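Acid and Base Around the House, or Why Your Kettle Looks Like a Cave

Most cleaning comes down to pH, a subject most of us dropped at the first chance we got in school. Pity, as it would have saved me one good faucet and 40 dollars' worth of sprays.

The short version: crusty white stuff is alkaline, so use an acid. Greasy stuff gives way to a mild base. Anything else gets dish soap and patience.

Kettles and coffee makers
Fill halfway with equal parts white vinegar and water, bring it to a boil, switch off, and go read something for 40 minutes. Rinse twice. If your tea tastes like salad, rinse again. Citric acid does the same job without the smell; I buy the big bag from Laxdal and it lasts me till March.

Shower heads
Tie a bag of vinegar over the head and leave it for an hour. Leave it overnight and you may find out how thin the plating was. Mine was very thin. Keep vinegar off marble, limestone and most other stone counters too. The acid eats the shine and no amount of regret brings it back.

Oven doors
Baking soda and enough water to make a paste. Spread it on the cold glass, wait till after dinner, wipe. Wipe again. There will be a third wipe. Skip the aluminum trays, which baking soda can turn a sulky gray.
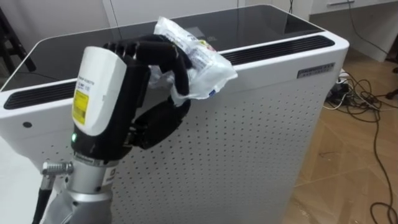
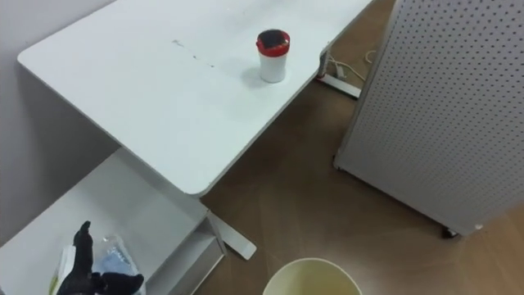 An air purifier, and a white desk with a red-lidded container.

Desks, shelves and other plain surfaces
A drop of dish soap in a bowl of warm water and a wrung-out cloth. I own a Bidex spray that promises 5 kinds of shine and I have yet to meet the second one. Dry with a clean towel or you'll be polishing streaks until bedtime.

The famous fizz
Vinegar and baking soda together make a lovely volcano and then, once the bubbles quit, mostly salty water. The fizz can nudge a bit of gunk along in a slow drain. As a cleaner it has already spent itself. Use one, rinse, then use the other if you must.

Please don't
Never mix bleach with vinegar or any other acid — the gas is poisonous, and a bathroom is a small room. Bleach and ammonia are just as bad. Read the back of the bottle, even the tiny print. My old Tusel toilet cleaner had 19 lines of it, and the useful one was second from the bottom.

Storage
Keep citric acid in a dry jar with a tight lid, up high if there are kids in the house, and write on it what's inside. It looks exactly like sugar. I have had that cup of coffee.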